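Werkari Chore Trial: Working Group Minutes
Second meeting, held at the Lovness office

1. Minutes of the last meeting
Approved with one fix. The line saying the machine "can tidy a room" now reads "is meant to tidy a room." Bouzid had supplied the first wording.

2. Floor work
The floor in use is gray carpet tile with a wood floor next to it. Bouzid's position is that picking things up off a floor is close to solved. The group did not agree. Picking up one known thing on a good day is what has been shown to us so far, and most of us can do that with a sore back.
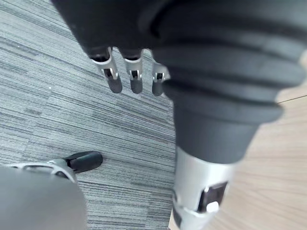 3. Cabinet and shelf work
Gusta asked what "tidying a shelf" would cover. Bouzid said binders, loose paper and small boxes. Gusta said a binder is a fair test, as it has to be pulled by the spine or the finger hole without dragging the next one out with it. The group wants to see that done before anybody talks about boxes.

The cabinet has an upright divider and a lower shelf, so the arm has to work in close quarters. 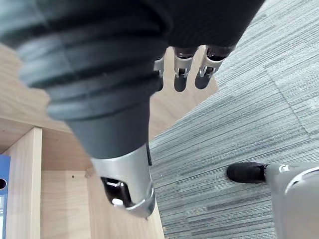
Gusta went on to say that a temp does the same job after 2 minutes of being shown and doesn't need a person standing by. Bouzid answered that a temp goes home. It was pointed out that the machine's minder goes home as well. Agreed that the minder's hours go in the cost sheet from now on.

4. Pass mark
Bouzid proposed 300 good pickups out of 470 tries. Turned down. A helper who missed that many would be let go. Gusta proposed 30 in a row, mixed items, no resets and no hands on the machine. Carried. Small metal parts stay on the item list over Bouzid's objection, as they are what gets dropped on a shop floor.
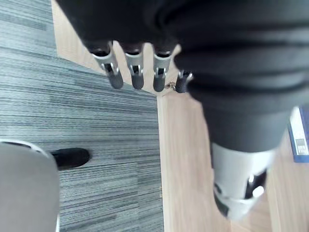

Lovness, 1 Mar 2025

5. Next steps
Bouzid to send the full logs, failed tries included. Gusta to write up the item list and pass it around. Werkari to hold off on the words "ready for the home" in anything that goes out under the group's name.

The question of whether to extend the lease was put off until the logs are in. The next meeting will be set by email.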